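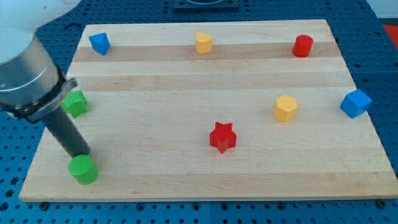

Gripper finger working loose on the block sorter

korkor_t
Posted Wednesday, January 12, 2022
Hi all, second month with our arm and I'm stuck. The job is dead simple, pick colored wooden blocks off a cutting board and put them back somewhere else, but the gripper finger keeps drifting. After 100 picks it's fine. By 1000 it lands off to one side and starts nudging the cylinders over. I've re-taught the positions three times now and I'm sick of it!

Kwanho
Don't re-teach anything yet. Grab the finger with the arm powered down and wiggle it. If it moves at the bracket, your positions were fine all along.

korkor_t
OK yes, it moves. Tiny bit, but it moves. Threadlocker?

Kwanho
Yep, the medium stuff. Clean the screws first and leave it overnight.

philz
I'd go easy on the threadlocker – we swap fingers every week and it made a mess of our bracket. I just put a paint line across each screw head and look at it every morning. Takes 30 seconds.

Kwanho
Fine if you swap fingers. She doesn't. A paint line won't hold a screw.

efua_a
Check the board too. Ours is bolted to a perforated bench like yours and it could still creep a little in the holes. I spent most of September blaming the gripper (sorry, gripper). Wider washers fixed it.

korkor_t
Bracket screws are cleaned and glued, and I stole the paint line idea as well, sorry Kwanho. Board felt solid but I'm putting washers on anyway. Ran 147 picks this morning with no drift, will do the long run tomorrow and post back.

philz
Re-check your zero before the long run, you had the bracket off.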